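Search products... Go

Bedon folding work table, light gray

I've been selling these out of my shop for a while now and I still keep one at home for myself (my wife does her seed trays on it, I do everything else). It's made for us by Jillard, the top wipes down with a damp cloth, and it takes one person to set up, even in a narrow hallway! Legs lock with a thumb catch on each side. Push until it clicks, then give it a wiggle. 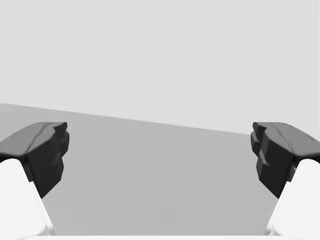
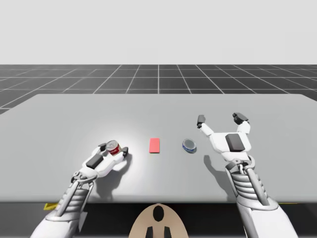
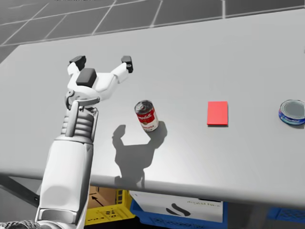

Page last changed: 3 April 2023 by Esko Mäkelä

Price is $2,461 for the set of 20, carry straps included, and I'm happy to talk about smaller orders. If you had the old Zanetti table, your leg caps will fit this one too, but the straps won't, sorry. Elisa De Luca in our parts room has spare catches for both. Please don't leave it out in the rain – the hinges will rust and I can't swap them under the 2 year warranty. New stock comes in at the end of April.

Contact us | © Arkach Tables | Back to top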